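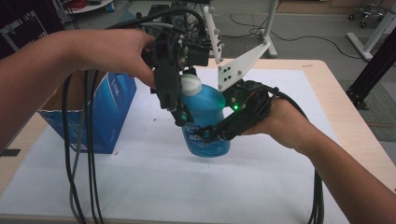 Duas mãos, uma garrafa azul.

Trabalho com montagem de placa eletrônica e todo mês de abril alguém decide trocar a pasta de solda. É uma tradição, tipo Páscoa, só que com mais planilha.

12 comentários

Pra quem não é da área: pasta de solda é um creme cinza caro que fica na geladeira ao lado do iogurte de alguém (não deveria, já mandamos e-mail). Você imprime na placa com um estêncil, põe os componentes em cima e manda tudo pro forno.

O forno chama Skirketti. É a marca, mas a gente fala como se fosse nome de tio. "O Skirketti acordou ruim hoje." Tem 9 zonas de aquecimento e uma personalidade diferente em cada uma.

A pasta antiga era a Ilon. Tudo mundo reclamava da Ilon. Secava no estêncil, fazia bolinha, tinha cheiro de tênis em loja de departamento. A gente sabia exatamente como ela ia nos decepcionar e isso tem um valor que não entra em planilha nenhuma.

Aí veio a Zeman. A ficha técnica da Zeman é um documento lindo. Tem gráfico com degradê. Diz "janela de processo ampla", que é como anunciar apartamento "aconchegante".

16 compartilhamentos

O representante veio fazer a apresentação às duas da tarde, numa sala sem ar-condicionado, pra seis pessoas que tinham acabado de almoçar feijoada. Perguntou se alguém tinha dúvida. Eu tinha várias, mas também tinha comido torresmo.

Plano oficial: rodar 16 placas de teste, medir, aprovar, comemorar. Reparem que o plano oficial não tem nenhuma linha escrita "descobrir que o termopar está colado no lugar errado".

O termopar estava colado no lugar errado.

Explico. Pra saber a temperatura da placa dentro do forno você gruda uns fiozinhos nela e manda junto um registrador dentro de uma caixa térmica. O conjunto sai do outro lado com um gráfico. O nosso gráfico dizia que a placa tinha passado por um verão agradável em Florianópolis.

Ninguém solda nada num verão agradável em Florianópolis.

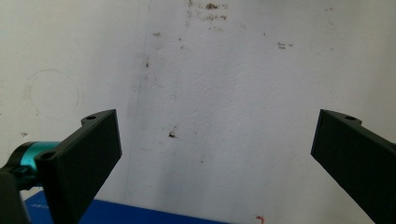 Parede branca.

Recolamos o termopar. Gráfico novo, curva bonita, pico no lugar. Tirei print e mandei no grupo com um foguinho. Guardem o foguinho, ele volta.

Primeiras placas: ótimas. Junta brilhando, componente alinhado. A produção veio olhar. A engenharia veio olhar. Uma pessoa do financeiro veio olhar e perguntou se era pra ser verde mesmo.

Daí pra frente, um capacitor resolveu ficar em pé. Tem nome técnico, efeito lápide, porque a peça levanta numa ponta só e parece um túmulo. Nossa indústria não é conhecida pelo otimismo na hora de dar nome às coisas.

Um capacitor em pé você chama de azar. Quando o vizinho dele também levanta, você chama uma reunião.

Reunião de causa raiz é assim: a impressão diz que é o forno, o forno diz que é a máquina que põe os componentes, a máquina diz que é o layout da placa, e o layout foi feito por uma empresa que não atende telefone depois das quatro.

Desenhamos a espinha de peixe no quadro. Método, máquina, material, mão de obra. Em "meio ambiente" alguém escreveu "feijoada".

12 comentários

Enquanto isso o software de rastreabilidade, o Calier, decidiu colaborar. Colaborou com o alarme 1627.

Fui ao manual do Calier. O alarme 1627 significa, e eu traduzo com fidelidade: "condição inesperada, ver alarme anterior". Não havia alarme anterior. Existe uma poesia nisso, mas eu estava com a linha parada.

Abri chamado. O suporte pediu pra reiniciar. Reiniciei. O suporte pediu o log. Mandei o log. O suporte perguntou se eu já tinha reiniciado.

(O alarme 1627 era licença vencida. Não é piada, bem que eu queria.)

De volta à lápide. Baixamos a velocidade da esteira, melhorou um pouco. Mexemos na zona três, piorou. Desmexemos a zona três e continuou pior, coisa que em tese não pode acontecer - o Skirketti nunca leu a tese.

Aí a operadora do turno da noite, com mais anos de linha do que eu tenho de crachá, passou, olhou o pote e perguntou há quanto tempo ele estava fora da geladeira.

Silêncio de laboratório.

A Zeman pede quatro horas em temperatura ambiente antes de abrir. Está na ficha técnica. Página dois, logo embaixo do gráfico com degradê. A gente vinha dando quarenta minutos, que era o que a Ilon aguentava sem reclamar.

Quarenta minutos. Duas reuniões, uma espinha de peixe e um foguinho no grupo por causa disso.

Deixamos o pote descansar as quatro horas, repetimos o lote inteiro e os capacitores ficaram deitados, como gente civilizada. Não vou jurar que era só isso, porque a zona três também voltou pro lugar no meio do caminho e eu mudei duas coisas ao mesmo tempo. Meu professor de estatística, se estiver lendo: desculpa.

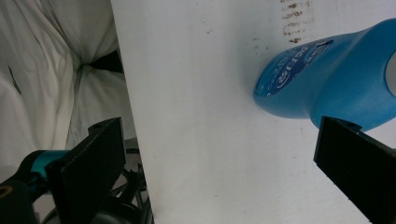 Garrafa azul deitada, tecido branco ao lado.

O relatório final diz "ajuste de condicionamento do material". Fui eu que escrevi. Tem nove páginas e a palavra "geladeira" não aparece nenhuma vez.

Agora tem uma etiqueta no pote com a hora de saída e um timer de cozinha em formato de galinha. O timer foi a melhoria mais barata do ano e a única que a auditoria elogiou. Pediram só pra calibrar a galinha.

16 compartilhamentos

Estou cotando a calibração da galinha. Custa mais que a galinha.

Ah, e chegou e-mail de compras hoje cedo. A Ilon lançou uma versão nova, com desconto. Querem saber se dá pra rodar um testezinho.

9 comentários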